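# Padded insert for a shoulder bag, or just buy a real camera bag?
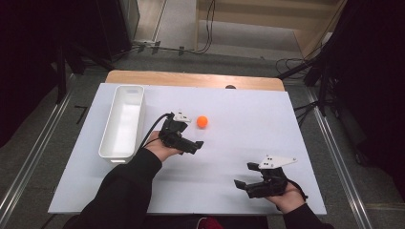

*White bin and orange ball on the work table*

**plumden_walker**

Hi all! I have a Tikow canvas shoulder bag that I've carried for years and I really don't want to give it up. In February I finally bought a mirrorless camera with a small zoom, and right now it rides around wrapped in a wool scarf, which I know is not great. I've seen padded inserts that drop into an ordinary bag, and I've also been looking at the Amoah sling, which costs quite a bit more. My bag is 18 inches wide at the top but it narrows toward the bottom, and it only closes with a flap and one snap. Mostly I walk around town and take the bus out to Lukport when the weather is good. Would an insert do the job, or will I end up buying the sling anyway?

**shutterbug_gran**

Oh, I went through exactly this, so let me tell you what I did! I used an insert in a canvas bag for 3 years and was perfectly happy with it, and the camera never got so much as a scratch. The big thing is to measure the bottom of your bag, inside the seams, and go by that number (I measured the top the first time and had to send mine back, and the postage wasn't cheap either). Get one with dividers you can move around, and lay the camera in with the lens pointing down if it's deep enough.

Your flap would worry me a little on the bus. Some inserts have their own zippered lid, and I'd pay extra for that, both for drizzle and for those times the bag tips over on the seat next to you. The lid does make it slower to get the camera out, I'll admit, and I've missed a heron or two that way. But you keep the bag you love, and when you aren't carrying a camera you just lift the whole thing out and leave it on a shelf. Do check the strap too. Canvas bags often have a thin one, and a pad that slips over it made a world of difference to my shoulder.

**f8_and_late**

Get the sling. Inserts are fine but they slide around unless the fit is tight.

**lens_cap_lost_again**

I have both and use the insert more. If it slides, tuck a folded dish towel down one side. The sling is nicer on long walks, though, so if Lukport means hills for you, try one on in a store first with your own camera in it.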